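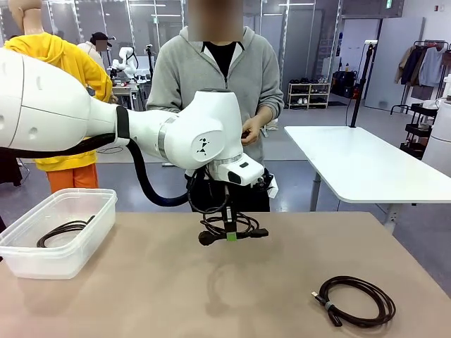

Mwanahawa Nyamweya wrote in to ask whether the speed limit for shared cells still applies when the arm is only carrying something light. It does, and we're so glad somebody asked! The new handling rules at Girbridge, in force from 28 April 2023, set one ceiling for any arm with a person in reach: 197 mm a second, loaded or empty.

Cables get a page to themselves this time. Bundle and tag them before they go near the gripper, pick by the bundle, and keep loose ends clear of the joints. There's a good new section on handovers too - both people say the word "clear" out loud before the arm moves again.

Dumisani Fourie is collecting comments on the draft for mobile bases until the end of September. Send him the awkward cases, he loves those.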